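**Rising damp** is the upward movement of ground water through the walls of a building. It is blamed for far more stains than it causes, a generosity that has kept several trades in business.

## Signs

Typical signs are a tide mark on the plaster, peeling paper and a white salty crust. Genuine cases seldom climb much above a metre. Marks higher up usually point to a gutter, which is cheaper to mend and so less often suggested.

## Diagnosis

Hand-held meters are made for timber and give excitable readings on plaster. In the Bridcombe survey, Orestis Margaritis rechecked 60 houses sold as damp and confirmed the fault in 9. Another 30 had soil heaped against the wall, and 15 had leaking pipes. The rest had tenants who dried washing indoors.

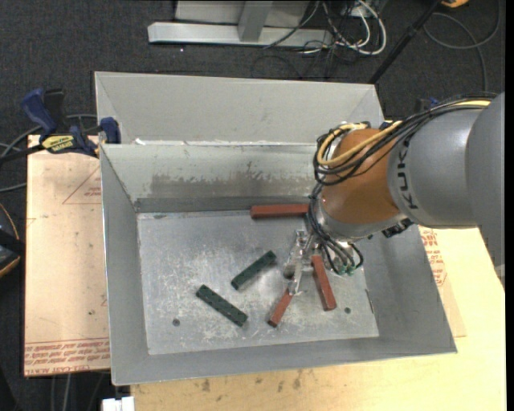

## Treatment

The usual remedy is a new damp-proof course, injected as a cream. Urmas Krūmiņa, a surveyor in Horrocks, recommended first digging the flower bed away from the wall and waiting a year. His advice remains unpopular with sellers of cream.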